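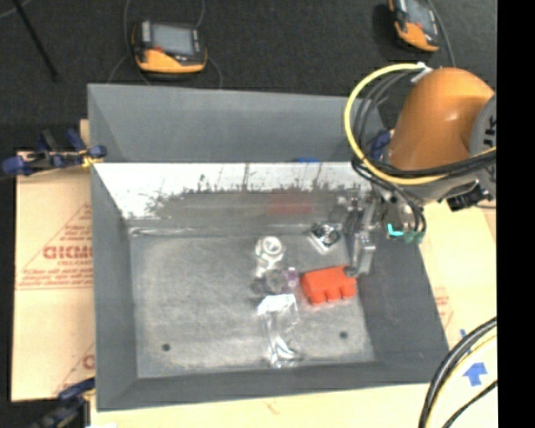 The Nautiyal button works opens its doors to the public on one day in May, and the line for the free coffee was already longer than the line for the buttons. I joined the coffee.

Our guide was Oliwia Sikora, who has worked in the dye room for eight years and has the purple cuticles to prove it. She walked us past the presses at a speed that suggested she had done this before and had lunch plans. The noise is tremendous. I caught one word in five, most of them "hot."

The museum corner is better than it sounds. There are 1,416 buttons on cards, arranged by a former manager according to a system that died with him. A man behind me asked which was the rarest. Oliwia said the one they keep losing.

After that came the sorting bench, where children were invited to match pairs and adults did most of it. I found two toggles that nearly matched and was told, kindly, that they didn't.

The shop takes cash only and sells mixed bags by weight. I now own enough coat buttons for a small navy — and one coat, which zips. Parking is behind the chapel. Go before eleven, while there are still cookies.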